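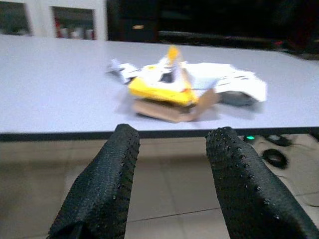
4 min read

Ticket 852
Product: Jidow two-finger gripper on Nikus arm controller
Site: Dundmont, packaging sort table
Opened by: Bradley Haslam
Assigned to: Kálmán Mészáros
Priority: High (safety)
Status: Closed

Bradley Haslam, 9:14 AM
Gripper state is wrong in Sirko. The arm comes down over the pile, the close command goes out, the fingers stay open, and Sirko logs "object held." The arm then lifts and does the full move to the drop point with nothing in the fingers. No fault on the pendant, no alarm.

We sort mixed packaging on this table: cardboard, paper, plastic inserts. It doesn't fail every time. Yesterday afternoon I logged every pick and 82 of 700 were false holds. I ran the same program in January and had none that I know of.

Restarting Sirko makes no difference. Neither does power cycling the arm.

The reason I marked it high: twice this morning the fingers closed late, during the move. The second time my hand was on the table about a foot away, pulling a piece of cardboard flat. No contact and no injury. I hit the stop and we have been running at reduced speed with people kept back from the table.

Kálmán Mészáros, 9:51 AM
Thanks. Please stop automatic running completely, reduced speed included, until we know why the fingers move late. Jogging from the pendant is fine with nobody inside the marked area.

Please send:
Gripper firmware version
Controller log covering one of the late closes
When the finger pads were last changed
Whether anyone has touched the cable between the wrist and the gripper

Bradley Haslam, 10:20 AM
Stopped. Firmware is 2.2. Log is attached, the late close is near the end. Pads were changed in February, the black textured ones, both sides. As far as I know the cable has not been touched, but the gripper was unbolted from the wrist to do the pads, so maybe it was.

Kálmán Mészáros, 11:05 AM
Read the log. There are two separate things going on.

First, the hold signal. Sirko decides "object held" when the motor current passes a limit and the finger position stops changing. In your log the current jumps right after the close command and the position does not change at all. Sirko reads that as gripping something very stiff. The fingers never left the open position.

Second, the late close. The command stays in the gripper's queue when the motor stalls. When whatever is blocking it lets go, the command finishes, even if the arm has moved on by then. That is the one I am worried about.

Can you jog over the table, leave the fingers open, and tell me what is under them and what the position value says?
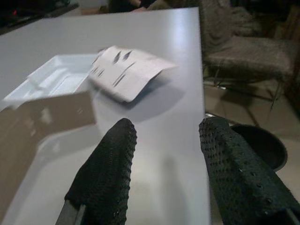 Wrist view over the sort table, fingers open. Tray, paper and cardboard on the table.

Bradley Haslam, 11:32 AM
Position reads fully open and the fingers are open, so at least that part agrees. Nothing between them. Tray, paper and a big piece of cardboard on the table.

I sent five close commands by hand with the arm parked. Three closed normally. One stalled with a click and then closed when I tapped the wrist housing with a screwdriver handle. One didn't close at all until I cleared it. So I don't think the material on the table has anything to do with it.

Kálmán Mészáros, 11:40 AM
Agreed. Tapping the housing should not do anything. Power off, lock out, then take the gripper off the wrist and check the following.

1. The connector pins. Look for one pushed back.
2. The cable where it passes the mounting plate. Look for a flat spot or a cut.
3. The pad screws on both fingers. The screw on the inner side has to be the short one. If a long one was fitted there it reaches the slide and jams it near full open.

Bradley Haslam, 1:47 PM
Pins fine. Cable fine, a bit dirty.

Number 3 is it. Long screw in the inner hole on the left finger. There is a bright scratch on the slide about as long as a grain of rice. The right finger has the correct one. The pad kit came with both lengths loose in one bag and the sheet only shows the outer side.

Swapped it for a short screw, bolted everything back with the torque from the manual. Forty close commands by hand, all good, no click.

Kálmán Mészáros, 2:15 PM
Good. The scratch is acceptable if the slide moves freely with power off – push it by hand over the whole travel and tell me if you feel a catch.

Before you go back to automatic, two settings in Sirko:

Hold check: turn on "minimum travel" and set it to 2 mm. With that on, a grip with no finger movement is reported as a fault.
Stall action: change from "retain command" to "cancel and stop arm." Yours was on the old default. This takes care of the late close whatever the cause of the stall.

After saving, restart the Nikus controller. The second setting is not picked up until then.

Bradley Haslam, 3:38 PM
No catch. Both settings changed, controller restarted. I blocked one finger with a wood wedge to test it: fault came up, arm stopped, and the fingers did not move when I pulled the wedge with a hook.

Ran automatic for an hour with the area clear. No false holds. It missed a few thin sheets of paper, and it reported those as misses.

Kálmán Mészáros, 3:55 PM
That is the result I wanted. Please write up the hand incident on your side as well; I have filed it here as a near miss. I have asked for the pad kit sheet to be corrected and for the two screw lengths to be bagged separately.

Leave the ticket open overnight and confirm in the morning.

Bradley Haslam, 8:40 AM
Ran the early shift, no faults. Near miss form is in. OK to close.

Ticket closed by Kálmán Mészáros, 8:52 AM
Cause: wrong screw length, left finger pad
Related setting: stall action, old default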